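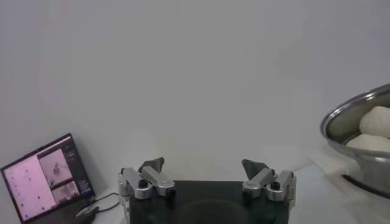

A laptop and a steel bowl against a pale wall.

News > Business > Food and Catering

Usbridge kitchens move to electronic allergen records

04/12/2024

Catering kitchens licensed by Usbridge council will have to keep their allergen records in electronic form from January. The rule applies to any premises that prepares unwrapped food for sale or supply, including school kitchens, canteens and market stalls with a fixed pitch.

Paper sheets will still be accepted as a backup during a power cut or network fault, but entries must be copied into the electronic record within 18 hours. Records have to show each dish, its ingredients, the supplier of each ingredient and the date of any change to the recipe. Where a supplier substitutes a product, the kitchen must enter the new label details before the dish is served.

The council has not named a required program. A plain spreadsheet is acceptable if earlier versions are kept and can be opened during an inspection. Two packages, Flarnel and Shemweta, were tested in the district over the summer and both met the format. Flarnel stores its data on the kitchen's own computer, while Shemweta needs a working connection for all but the most recent 50 entries.

Premises with fewer than 20 dishes on the menu may file a single combined sheet. Larger kitchens must keep one sheet per dish. Temporary events lasting 2 days or less are exempt, although written allergen information must still be available to customers on request.

Inspectors will check the records as part of the normal hygiene visit and no separate fee will be charged. A kitchen that cannot produce its records will be given a written notice and a date for a second visit.

Gotville, which shares its inspection service with Usbridge, is keeping its present paper system and will review the matter next year.

Related items
Gotville market pitch fees unchanged
Grease trap rules: what the new guidance covers
Usbridge school meals contract out to tender
Food waste collection dates for January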